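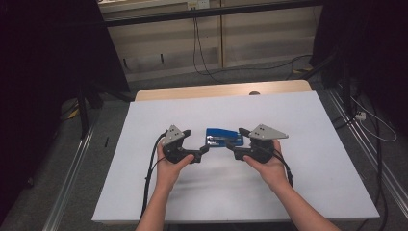 흰 탁자 위, 양손에 하나씩.

우리 집에는 설명서를 모아두는 서랍이 있다. 부엌 맨 아래 칸, 원래는 행주가 살던 자리다. 밥솥 설명서, 이미 버린 청소기의 설명서, 산 기억이 없는 가습기의 설명서가 시루떡처럼 쌓여 있다. 행주는 오래전에 쫓겨나 싱크대 손잡이에 걸려 산다.

얼마 전 이 서랍에서 밥솥 설명서를 꺼냈다. 현미를 불리는 시간을 알고 싶었을 뿐인데, 그걸 찾기까지 안전 주의사항을 여덟 쪽 넘겨야 했다. 밥솥을 욕조에 담그지 말 것. 밥솥을 베개로 쓰지 말 것까지는 없었지만 다음 개정판에는 실릴 것 같은 분위기였다. 현미는 맨 뒤쪽 표에 있었고, 표에는 '취향에 따라 조절하십시오'라고 적혀 있었다. 취향을 몰라서 펼친 것이 아닌데.

나는 십 년 가까이 남의 설명서를 우리말로 옮기며 밥을 먹었다. 그러니 이 글은 내부 고발에 가깝고, 내 잘못도 꽤 들어 있다. '본 제품을 의도된 용도 이외의 용도로 사용하지 마십시오'라는 문장을 살면서 몇 번이나 썼는지 모르겠다. 원고료가 글자 수로 나오던 시절이라 '의도된 용도 이외의 용도'는 특히 고마운 표현이었다.

처음 맡은 큰 일은 Dokness라는 회사의 조립식 책장이었다. 원문이 짧아서 좋아했는데, 알고 보니 글로 쓸 것을 죄다 그림으로 미뤄둔 문서였다. 그림 속에는 눈이 없는 동그란 얼굴의 사람이 나사를 들고 웃고 있었다. 3단계에서 그는 혼자였고 4단계에서는 둘이 되어 있었다. 한 사람이 더 필요하다는 말은 어디에도 없었다. 혼자 사는 독자는 3단계와 4단계 사이에서 인간관계를 되돌아보게 된다. 나는 옆에 '두 사람이 작업하십시오'를 넣자고 제안했고, 지면이 모자란다는 답을 받았다. 같은 쪽 아래에는 회사 로고가 큼직하게 들어가 있었다.

그 시절 나를 가르친 사람은 Amrit MacDonald라는 편집자였다. 그의 원칙은 단순했다. 설명서를 읽는 사람은 이미 화가 나 있다. 기분 좋은 사람은 설명서를 읽지 않는다. 새 물건을 산 사람은 상자를 뜯고, 단추를 눌러보고, 안 되면 다른 단추를 누르고, 그래도 안 되면 그제야 바닥에 깔린 종이를 꺼낸다. 따라서 첫 문장에 '구매해 주셔서 감사합니다'를 쓰는 것은 불난 집에 가서 집들이 선물을 내미는 일이라고 했다. 그는 감사 인사를 모조리 지웠고, 고객사는 모조리 되살렸다. 그 싸움에서 그가 이긴 것을 본 적이 없다.

가장 괴로웠던 일감은 Kakix 제습기였다. 언어를 한데 묶은 책이 225쪽이었는데 한국어는 그중 한 귀퉁이를 차지했다. 묶음 책의 묘미는 내 언어를 찾는 동안 물통이 넘친다는 데 있다. 게다가 '고장이 의심될 경우' 항목의 첫 줄은 플러그가 꽂혀 있는지 확인하라는 것이었다. 나는 이 문장을 깔보며 옮겼다. 그해 장마에 우리 집 제습기가 조용해졌고, 한참 동안 뒤판을 두드리고 필터를 씻고 인터넷을 뒤졌다. 플러그가 빠져 있었다. 그 뒤로 그 문장에는 손을 대지 않는다.

요즘은 종이마저 사라지는 중이다. 상자를 열면 네모난 무늬가 찍힌 카드 한 장이 나온다. 전화기로 찍으면 홈페이지로 가고, 홈페이지는 국가를 고르라 하고, 국가를 고르면 제품명을 넣으라 하고, 제품명은 제품 바닥에 적혀 있다. 제품은 이미 벽에 붙어 있다. MacLeod 선반을 달던 날 나는 턱을 벽에 대고 손전등을 입에 문 채로 여덟 자리 번호를 읽으려고 애썼다. 간신히 들어간 페이지에는 영상이 있었다. 앞부분은 음악이었다. 잘생긴 사람이 햇빛 드는 거실에서 선반을 바라보았고, 다음 장면에서 선반은 벽에 달려 있었다.

영상이 종이보다 낫다는 사람들의 말도 이해는 한다. 손동작은 글로 옮기기가 정말 어렵다. '딸깍 소리가 날 때까지 미십시오'라는 문장을 놓고 우리는 회의를 한 적이 있다. 딸깍인가 찰칵인가. 소리를 못 듣는 사람에게는 어떻게 할 것인가. 소리가 났는데 그게 부러지는 소리였다면. 회의 끝에 '완전히 고정될 때까지'로 바꾸었고, 그러자 완전히 고정되었는지를 어떻게 아느냐는 문의가 들어왔다. 답변은 '딸깍 소리가 납니다'였다.

그래도 나는 종이 편이다. 종이는 기름 묻은 손으로 넘길 수 있고, 중간에 광고가 끼어들지 않고, 접어둔 자리에 그대로 있다. 돌아가신 아버지의 Gaswood 난로 설명서에는 여백마다 연필 글씨가 있다. '이대로 하면 안 됨.' '반대로 돌릴 것.' 한 곳에는 그냥 '거짓말'이라고만 적혀 있다. 난로값 옆에 350이라는 숫자도 있는데 단위가 없어서 무엇인지는 끝내 모른다. 번역자로서 단언하건대 그 책에서 쓸모 있는 문장은 모두 연필로 쓰여 있다.

그래서 제조사에 부탁이 있다. 여백을 넉넉히 달라. 감사 인사를 줄이고 욕조 이야기를 뒤로 돌리면 자리는 충분히 나온다. 독자가 직접 알아낸 것을 적게 하고, 그 기계를 물려받을 사람이 그걸 읽게 하면 된다.

현미는 결국 밤새 불렸다. 좀 질었다. 설명서 표 옆에 '여섯 시간이면 됨'이라고 적어서 서랍에 도로 넣었는데, 서랍이 꽉 차 이제는 닫히지 않는다.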